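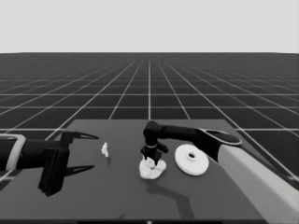

Prunelholm青年可持续发展开放日参访记

1月13日,我们学校的模拟议事社去Prunelholm参加了当地青年中心办的开放日。社里去的人有高一和高二的学生,带队的是教地理的许老师和我。我负责写这份记录,给没有去的同学看,也给下学期准备自己办活动的同学参考。

开放日的主题是"零饥饿"和"负责任消费",也就是可持续发展目标里的第二项和第十二项。主办方是Prunelholm青年中心,合作方有Doherty中学、Jolley街社区厨房和一个叫Nulance的学生项目。Nulance做的是剩余食物转送,从学校食堂和附近的面包店收当天没有卖完、还能安全食用的东西,送到社区厨房,再由社区厨房分给需要的家庭。

路上和到达

早上七点半在校门口集合,坐大巴过去。路上下雨,进城那一段修路,比计划晚到了二十分钟。青年中心在老火车站后面,大巴不能开到门口,要在站前广场下车再走一段。指示牌贴在路灯杆上,雨水把字泡花了一部分,走过头又折回来。以后再去的话,直接沿着铁路围墙走,看见自行车棚右转就是。

门口签到要填姓名、学校和饮食禁忌。饮食禁忌这一栏我们事先没有统计,现场一个一个问,后面排了队。许老师说下次报名表里就加上。签到以后每人领一张卡片,上面印着当天的安排,背面留了空白,让参加的人写下自己家里最常扔掉的食物。有人写面包,有人写香菜,我写的是米饭。

开场

开场在一楼礼堂,礼堂能坐200人,后排基本坐满。中心的负责人Hamish Wihongi讲话,讲得很短。他说这个开放日是Doherty中学的学生提出来的,中心只出场地和保险,流程和展台都由学生定。然后他讲了消防出口在哪里、厕所在哪里、几点吃饭,就下去了。

之后是Doherty中学的两位学生介绍调查结果。他们从去年10月开始在自己学校做问卷,发给学生和家长,一共收回356份。问卷问的是家里谁负责买菜、多久买一次、买之前列不列清单、看不看保质期、剩饭怎么处理。他们把结果分成几块来讲。

第一块是保质期。很多人分不清"此日期前最佳"和"此日期前食用"的区别。前一种说的是口感和品质,过了日子不一定不能吃,后一种关系到安全,过了就不应该再吃。问卷里把两种标签放在一起问,不少人对两种的回答完全一样。他们说这个问题设计得不够好,因为题目没有说明是哪一类食品,有家长在旁边写了"要看是酸奶还是肉"。这一点他们没有避开,直接放在幻灯片上讲了,我觉得值得学。

第二块是学校午餐。食堂的剩饭里,蔬菜和主食剩得最多。他们问了原因,选"时间不够"的人比选"不好吃"的多。Doherty中学的午休比较短,低年级排队排在后面,打到饭以后没多少时间坐下来。学生会拿着这个结果去找校方谈,现在低年级提前五分钟下课,试行到学期末。

第三块是愿不愿意接受转送的食物。这一块讲得比较小心。有一部分家长不愿意回答,也有人写了比较长的意见,说不希望孩子在学校里被人看见领东西。后来Nulance改了做法,不在学校里发放,全部转到Jolley街社区厨房,和那里平时的供餐放在一起,去的人不用登记理由。

提问时间我们社的陈同学问,问卷发给家长的时候有没有翻译。回答是第一轮没有,第二轮加了两种语言,回收的情况好一些,但两轮的题目顺序不一样,不能直接拿来比较。

展台

开场结束后自由参观。展台设在二楼走廊和旁边的教室,一共6个,每个由不同学校的学生负责。我没有全部看完,记下看过的几个。

走廊头上那个讲冰箱怎么放东西。他们用纸板做了一个冰箱,让参观的人把食物卡片放进去,放完以后给你讲哪里不合适。我把牛奶放在门上,被告知门上温度变化大,最好放到里面的隔层。把生肉放在上层的人很多,应该放在最下面,避免汁水滴到别的东西上。这个展台排队的小朋友最多,大一点的同学要等。

隔壁是堆肥。负责的同学带来了一个透明的箱子,讲什么能放、什么不能放,旁边有一张对照表。果皮、菜叶、咖啡渣可以,油多的熟食和肉类不行。有人问公寓里怎么办,回答是他们自己也没有很好的办法,学校花园可以收一部分,每周开一次门,容量有限。

教室里面是Nulance的展台。他们把一次转送的流程写在一张长纸上,从接到面包店的消息开始,到社区厨房签收为止。每一步写了谁来做、用什么装、温度怎么记录。我在这里待得最久,下面单独写。

还有一个展台教大家用MyWorld之外的方式收集意见,做的是贴纸墙。墙上列着十七个目标,每人贴三张贴纸,贴在自己觉得最要紧的目标上。我去的时候"优质教育"和"气候行动"下面已经贴得很密,"水下生物"下面很少。负责的同学说贴纸墙有一个毛病,后来的人会受前面的人影响,看到哪里多就往哪里贴。他们想过用带盖子的盒子代替,但是盒子不好看,没有人停下来。

Nulance怎么运作

Nulance由Doherty中学的学生发起,现在另外还有两所学校参加。每天放学以后出一个小组,小组里必须有一名受过食品卫生培训的成年人,学生不能单独去取。培训由青年中心安排,课时不长,考过了有证书。

他们取的食物主要是面包、水果、没有拆封的盒装食品。熟菜原则上不收,食堂的汤和炒菜也不收。有一段时间收过食堂的烤蔬菜,冷藏的问题一直没有解决,后来停了。展台上有一份清单写得很清楚,哪些收,哪些不收,哪些要问过再收。我们的同学拍了照,放在社里的共享文件夹里。

记录方面,每一箱都要写来源、时间、品种和重量。重量用一台手提秤来称。最开始他们不称,只写"一箱""两袋",结果月底汇总的时候没有办法加在一起。现在表格改成一页,带夹板,下雨的时候套塑料袋。负责记录的同学讲,最容易漏的是签收时间,因为到了厨房大家忙着搬,搬完就走了。他们后来规定先签字再搬。

交通是他们讲得最多的困难。从最远的面包店到Jolley街要穿过整个城区,骑车不安全,坐公交带着箱子也不方便。现在靠家长和老师轮流开车,排班表贴在中心的公告板上。碰到没有人能开车的时候,就给面包店打电话取消。面包店有一次因为临时取消不太高兴,后来约定下午两点以前必须给准信。

我问他们考试期间怎么办。回答是考试前两周停,提前一个月告诉各个店和厨房。厨房那边有自己的供应,不会因为他们停就没有饭,这一点是开始合作的时候就讲好的。我觉得这个安排比较稳妥,学生项目很难保证全年不断。

资金方面,他们的开支主要是箱子、手套、标签和汽油补贴。钱来自青年中心的小额资助和一次义卖。账目打印出来夹在文件夹里,放在展台边上,谁都可以翻。义卖卖的是学生做的果酱,瓶子是向家长要的旧瓶子,消毒花了一整个下午。

午饭和社区厨房

午饭在Jolley街社区厨房吃,从青年中心走过去要过一座桥。主办方分两批带人过去,我们在第二批。厨房租用的是一座旧商店,前面是吃饭的地方,后面做饭。那天吃的是蔬菜汤、面包和苹果派,有素食的,也有不含麸质的。我们当中有一位同学对坚果过敏,厨房的人单独给她端了一份,并且告诉她每一样里放了什么。

吃饭以前,厨房的一位工作人员讲了几分钟。她说这里平时每周供餐四天,来的人里有独居的老人,有刚搬来的家庭,也有只是想找人坐一坐的。她请大家吃饭的时候不要拍照,有几位常来的居民也在。大家把手机收起来了。

我对面坐着一位老先生,问我们从哪里来,来做什么。我讲了可持续发展目标,讲得不太顺。他说他年轻的时候在铁路上工作,那时候家里剩的东西都拿去喂鸡,没有听说过什么目标。他又问我们学校养不养鸡。我说不养。他觉得应该养。回来的车上几个同学真的讨论了这件事,许老师说先把花坛浇好再说。

饭后我们帮忙收碗。洗碗的水槽有两个,一个洗一个冲,旁边墙上贴着顺序。厨房的人对我们很客气,但是也很明确地讲了不能进后面的做饭区,没有换鞋和戴帽子的人都不能进。

下午的小组讨论

下午回到青年中心,分组讨论,时长2小时。每组有不同学校的人,抽签决定。题目是同一个:如果要在你自己的学校开始做一件事,第一个月做什么。

我那一组有Doherty中学的同学,还有一所小学的老师。开始大家说的都比较大,比如取消所有一次性餐具、改食堂菜单。主持的同学让每个人把想法写在纸上,再写上要找谁同意。写完以后,要找校长和供应商同意的那些先放到一边,剩下的是学生自己能做的。

我们组最后留下三件:一是在食堂称一周的剩饭,二是在低年级教怎样看保质期标签,三是问一下学校旁边的面包店关门前剩什么。小学老师提醒,称剩饭要注意方式,不要站在垃圾桶旁边盯着谁倒得多。她们学校做过,有几个孩子因为这个不肯吃饭,或者硬把不想吃的吃下去。后来改成全年级合在一个桶里称,不分班,也不公布名次。

别的组汇报的时候,有一组提出让学生自己选打饭的量,小份不够可以再加。这个办法听上去简单,但是有同学说他们学校试过,加饭的队伍和打饭的队伍混在一起,第二天就停了。汇报的人说可以在另一头设加饭的窗口。食堂有没有人手,当场没有办法回答。

讨论记录由中心统一整理,说是两个星期以内发给各校。写这份记录的时候还没有收到。

一些意见

主办方在最后发了反馈表,我们社的同学也各自写了一点。我把比较集中的意见抄在下面。

展台的位置有点挤。二楼走廊两边都有人站着的时候,中间过不去,有一位坐轮椅的参加者要等人让开。反馈表里有几个人写了这一条,Hamish Wihongi在散场前也提到了,说下次会把堆肥那一个搬到一楼。

二楼教室的声音比较吵,听不清讲解。有文字的展台好一些,只靠口讲的就吃亏。

时间安排上,上午自由参观偏短,下午讨论偏长。我自己觉得讨论最后半个小时有点散,有人已经在看车次了。但是也有同学觉得讨论是全天最有用的部分,希望再长一点。

资料基本都是纸质的,领了很多张,有重复。有同学提出一个讲减少浪费的活动发这么多纸不太合适。中心的人说多出来的会留着下次用,电子版可以写邮件去要。

我们回来以后的安排

回来以后社里开了一次会。决定先做食堂称重,只称一周,按年级合计,不分班。秤向实验室借,许老师已经问过,可以借,但是用完要擦干净再还。总务处要求我们提前把时间报上去,并且和食堂的师傅当面说清楚,不影响他们收工。

问卷也准备做,参考Doherty中学的题目,把保质期那一题拆成两题,分别问奶制品和干货。题目顺序定下来以后就不再改。给家长的那一份先找几位家长试填,看看哪里看不懂。

面包店那件事暂时不做。我们没有人受过食品卫生培训,也没有固定的车。陈同学去问了区里的青少年活动中心,看有没有类似的课程,对方说要等春季的课表出来。

想参加称重的同学在活动室门口的表上写名字,写清楚哪几天中午有空。需要自己带围裙,手套社里有。Nulance的清单和展台上的流程照片都在共享文件夹的"Prunelholm"目录下面,打不开的找我。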